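Wednesday, week 4. Trays, and what goes on them

These notes cover the second half of the session, the part after the break, when half of you were still in line at the Lutisby café. Read them before next time. The first exercise sheet assumes you did.

## 4.1 Where we left off

Last week we sorted a kitchen junk drawer into categories and discovered that the largest category was "other." This is normal. Every sorting system ever devised has an "other," and the mark of an experienced organizer is that she gives it a politer name. At Wurker, where I spent several years setting up supply rooms, it was called "general." The general shelf was the only one that was ever full.

The question for today is smaller. You have a surface, you have a few loose objects, and you have one shallow tray. What does the tray do?

## 4.2 A tray is a boundary

A tray has almost no storage capacity. You can't stack in it, you can't close it, and it won't hide anything from visitors. What it has is a rim. The rim says "these things go together" and, more usefully, "these things stop here." Five objects spread over a table are a mess. The same five on a tray are an arrangement, and people will pay for an arrangement.

Terms you need for the sheet:

- **Footprint** – the area the tray takes up on the table, rim included. Students always forget the rim.
- **Floor** – the flat part you can use. Smaller than the footprint, sometimes insultingly so.
- **Step** – any ledge or change of level between rim and floor. It eats floor.
- **Stray** – an object on the table that isn't on the tray.
- **Resident** – an object on the tray that belongs there.
- **Squatter** – an object on the tray that doesn't. Keys, usually.

Worked example. The Ambaye catalog lists a tray with a footprint of 1,764 square centimeters, a square 42 on a side. Lose five centimeters on every edge to rim and slope and you are left with a floor 32 on a side, or just over 1,000. You bought a large tray and received a medium one. Do this sum before you shop.

## 4.3 Start empty

The most common mistake in the practical is to begin with the tray already half full and to "tidy around" whatever is in it. Please don't. Take everything off, put it to one side, and look at the bare floor of the thing for a moment. It feels silly. Do it anyway. 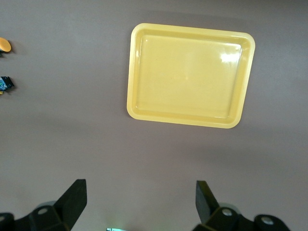
Then bring objects back one at a time, and for each one answer two questions out loud. Do I use it at this table? Would I notice if it were gone for a week? Two yeses and it becomes a resident. One yes and it waits with the strays. Two noes and it leaves the room, and I mean the room – the windowsill is still the room.

Your partner writes down the answers. Your partner does not offer opinions. We had some trouble with this in March.

Small round things (caps, lids, rolls of tape) go in first, against the rim, where they have something to lean on. Boxes and packets follow, with a straight side along a straight side. If the corners of the tray are rounded, a square box won't sit all the way into them, and no amount of pushing will change the geometry. Leave the gap.

## 4.4 Color and finish

A short section, as I have strong feelings and little evidence.

Pale trays show crumbs and dark trays show dust, so choose the dirt you prefer to look at. A glossy floor wipes clean in one pass but throws the ceiling light back at you, and small clear objects can vanish in the shine. Matte is kinder to the eyes and holds on to every coffee ring. If the table is gray or some other quiet color, a light tray with a visible edge is easy to find and easy to aim for. This matters more than it should to people who come home tired and drop things.

## 4.5 The Stustell rule

From the old Stustell housekeeping course, which I took and mostly disliked: leave a third of the floor bare. It was taught as a matter of elegance. I teach it as a matter of fingers. You have to be able to get a hand in to pick things up, and a packed tray fails the first time you want the item in the middle.

The rule allows up to 11 small objects on a standard tray. I have seen 13 managed, by someone who then couldn't lift it.

## For next time

1. Empty one tray at home. If you don't own a tray, a baking sheet is fine, though you will have to explain it to whoever bakes.
2. Measure the footprint and the floor. Write down both.
3. Refill it using the two questions. List your residents, strays and squatters.
4. Leave it alone for three days, then list the squatters again.

Bring both lists. Drawer dividers are postponed to week 6, as the room is booked.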